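Tabletop

A tabletop is the flat upper part of a table, the surface on which people eat, write, sort, cut, play cards and set things down. In everyday speech the word is often used for the whole table, but furniture makers keep the two apart, and a top may well outlive two or three sets of legs before it is finally retired to the shed or the garage.

History

For much of its long life the tabletop was simply a board, or a few boards side by side, laid across trestles and put away again when the meal was over. The phrase "room and board" still carries a little of that older meaning. In the market town of Wiltberg, a household list of 1534 names "two boards and their feet" as separate belongings, and the boards were valued a good deal higher than the feet. Fixed tops became more common as homes gained rooms set aside for dining, and with them came the habit of polishing, waxing and generally fussing over the surface.

Pale tops have gone in and out of favor many times. Scrubbed, unfinished wood was long the usual thing in kitchens, and it grew lighter with every washing. Painted white tops followed, and later the smooth factory-made surfaces now found in so many homes, schools and workrooms.

Color and surface

A white or nearly white top throws light back up into the room, which is a great kindness in a dim corner or during a long winter. It also makes small dark objects easy to find - a dropped screw, a button, a peppercorn - and for this reason it is well liked by people who mend, sew or build things at home. The other side of the bargain is that coffee rings, ink and crumbs show up just as readily. A matte surface is restful to the eye under a strong lamp, while a glossy one wipes down quickly but may give back an irritating glare. 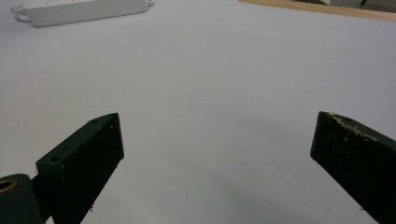
A pale white tabletop, with dark green gripper fingers at either side.

Dark objects placed near a pale top have their own small troubles. Dust and light-colored specks stand out on a matte black or deep green finish, much as they do on a dark wool coat, and a quick pass with a dry cloth is usually enough to put matters right.

Size and shape

Rectangular tops are the most common, being simple to cut and easy to push against a wall. Round tops are friendlier for conversation but take up more floor. The Viltum, a long workroom table sold by the maker Yordanov, has a top 222 centimeters long, while the firm's smallest square model measures 60 centimeters on a side. At Kikance, where shared tables are a local tradition, the top of the meeting hall table is built from 54 narrow strips glued edge to edge, and families still speak fondly of "their" end of it.

Care

Most tops ask for very little. A soft cloth, warm water and a drop of mild soap will handle the daily business of living, and the surface should then be dried well, particularly along the joints. Gritty powders are best avoided on painted or coated tops, as they leave fine scratches that hold dirt. Bare wood may be scrubbed along the grain and left to dry in moving air. Mats and trivets are worth keeping close at hand for hot dishes.

See also: Trestle table; Workbench; Kitchen table; Tablecloth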